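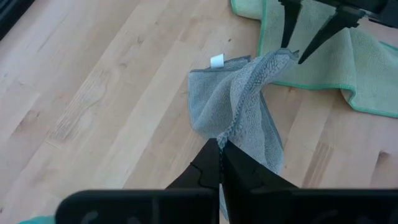 2. Method

Our group made a printed leaflet and a short mailing for Stullon, a small shop selling household goods in Stasham. Samira Awwad wrote the text, and I was responsible for layout and the contact with the printer. We prepared two versions of the leaflet, one with a discount code and one without. In total 2979 copies were delivered to homes in September.
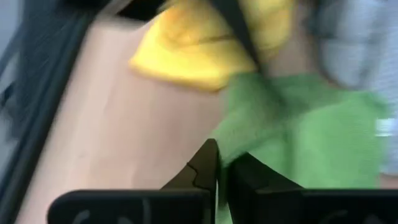

The shop owner kept a list of customers who brought the leaflet with them. We received this list after 3 weeks and entered it in a table.

3. Results

The shop received 309 leaflets back, and 17 of them were the version without code. We think this difference is partly caused by our design, as the second version gave people no reason to keep the paper. Our supervisor, Erzsébet Antal, advised us to test the headline separately next time.

Contact: Bindu Kandasamy, course office | © Vusulska College | Back to top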